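Sunday, October 22, 2023. Murnton shared shop, big table.

**Gronar hand gripper, fingers v3**

Reprinted the left finger again. Last week's pair met at the tips like two people trying to shake hands in the dark, so I took 2 degrees off the angle and drilled the screw holes out by hand. They now close parallel, or parallel enough for a thing built out of the Swai offcut drawer.

Kadir Çınar came by, squeezed the handle, said "crunchy." He's right. The linkage needs a washer on the return side. Kadir has washers. Kadir has always had washers, and did not mention this in March when I filed my own.

Test item for the day is the small parts organizer, lid open. I want to pick screws out of one bin and drop them in another without visiting the bins in between. Bench numbers before starting:

- opening at full stretch: 116 mm
- slop at the tips: 3 mm (was worse)
- camera cable snags: 11, then I taped it down and stopped keeping score
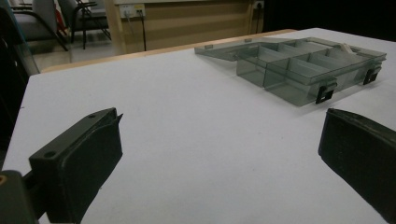 Dividers are going to be the trouble. The fingers are fat and the bins were made for human ones, so either I thin the tips or I cheat and use only the long row. Cheating first.

Also, clear gray plastic on a white table was a poor choice for the tracking. Try a dark mat under it.

To do:

- [ ] washer (ask Kadir, politely)
- [ ] new pad for the right finger
- [ ] longer cable from the Bombridge order, if it ever ships
- [ ] put the M3 screws back where they live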